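Bretcombe Stain Notes

Version 3, last touched 2022-12-27

Hi! Welcome to my slightly obsessive collection of notes on getting stains out of household fabric. It started as a page taped inside my laundry room door, then it became a spreadsheet, and then a friend asked for a copy and I figured I might as well tidy it up and put it online (tidy is generous, the October entries are still a mess).

What's in it

There are 627 rows in the main file, stains.csv. Each row is one stain on one piece of fabric, with what I put on it, how long I left it, and what it looked like after one wash. 248 of the rows are tablecloths and napkins, so if you're here for shirts you may be a bit let down. I host a lot of dinners!

Columns

fabric: cotton, linen, poly, blend, or unknown
stain: plain words, like "beet" or "candle wax"
treatment: what I used first
soak_min: minutes of soaking, blank if I skipped it
temp: cold, warm or hot, going by the dial on my washer
result: gone, faint, or still there
notes: whatever I felt like typing that night

The longest soak I bother with is 90 minutes. Past that I always forget about it and leave the thing in the sink overnight, and those rows are marked "oops" in the notes column so you can filter them out.

Colored cloths get a row of their own for dye bleed. I dab a hidden corner with a damp white rag before anything else, and purples and reds make me the most nervous.
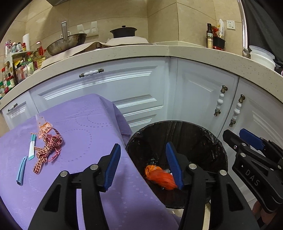 Odis wrote in to say the rag test should sit for 20 minutes before you trust it, and that on a patterned cloth you ought to try each color separately, including the tiny bits. Fair point, and I've started doing it that way. The older rows were all a quick dab, so take "no bleed" with a grain of salt in anything before version 3.

Things I know are wrong

"Wine" covers red and white in the first batch, sorry. Gravy and soy sauce got swapped in a few rows when I sorted one column and forgot the rest. I've fixed the ones I could remember.

Using it

Take it, change it, print it and tape it inside your own door. If you send me rows, please keep the column names the same and tell me if your water is hard, as mine is pretty soft and I have no idea how well any of this carries over. Photos of stains are welcome but please shrink them first, my inbox is tiny.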